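Teaching by driving: how many demo runs on open dirt?

furrow_hand
We're teaching a small rover to cross bare ground by remote control. I drive, it records the camera and my stick inputs, then we train on that. The laptop is an Asus and the driving software is Tapsell. So far I have 116 runs on the Drarholm field. The field is flat red dirt out to a line of trees, with churned soil in places and smoother ground beside it.
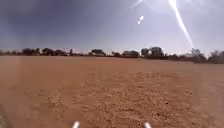

My trouble is the churned stuff. I slow down for it without thinking, and I'm not consistent. Some runs I steer for the smoother side, some runs I go straight over. The trained rover splits the difference and wanders. Do I need more runs or better ones?

Orcombe_Pete
More. We didn't get steady driving until 500. Anything under that and it copies your bad habits.

lowgear45
Disagree. 500 mixed runs will give you a rover that is very sure about wandering. Pick one rule – always over or always around – and drive 45 runs that way. Throw out the rest.

Orcombe_Pete
Throwing out good data is a waste. Label them and train on both.

furrow_hand
Labeling might work, but there are 2 of us driving and we don't agree on what counts as rough.

lowgear45
Then sort that out first. Also check the sun. If all your runs are from the afternoon, glare ends up in the same part of the sky every time and it may steer by that.

furrow_hand
Most are from after 3 pm, yes. I'll do a morning set in September, one driver, always over.

Orcombe_Pete
Keep the old runs anyway. Disk is cheap.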